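Short runs and long paperwork: Reginald Van Dusen on pressed parts

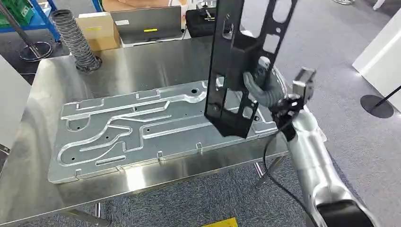 Page last changed: 2018-09-08

Reginald Van Dusen has run the parts desk at Hedlund for 12 years. The firm supplies replacement brackets and plates for farm machinery whose makers have stopped stocking them. Most orders come from growers near Brarngate and are for fewer than 50 pieces.

"The steel is a small part of the bill," he said. "A customer sees a bracket and prices the metal. The tooling is what he pays for."

A simple die costs Hedlund $3000 to have cut. Spread over a long run, the charge disappears. Spread over seven brackets for a seed drill, it does not, and Van Dusen will usually quote laser cutting and a press brake instead. The bends are slower and the tolerance is wider, at 2 mm on the longer flanges.

His nephew Jalen Van Dusen handles the drawings. Many parts arrive with none, and he measures from the worn original. "Worn holes go oval," Jalen said. "You measure across the narrow way and check it against the bolt."

In August the desk moved its records from card files to Flikik, a stock program. Part numbers from the old Watetti catalogue were kept unchanged, including the duplicates. Reginald defended the decision. "Farmers have those numbers written on shed walls. I am not going to renumber a shed."

Lead time on cut parts is now seven working days. Galvanizing is sent out and adds to that. Hedlund does not quote a date for it.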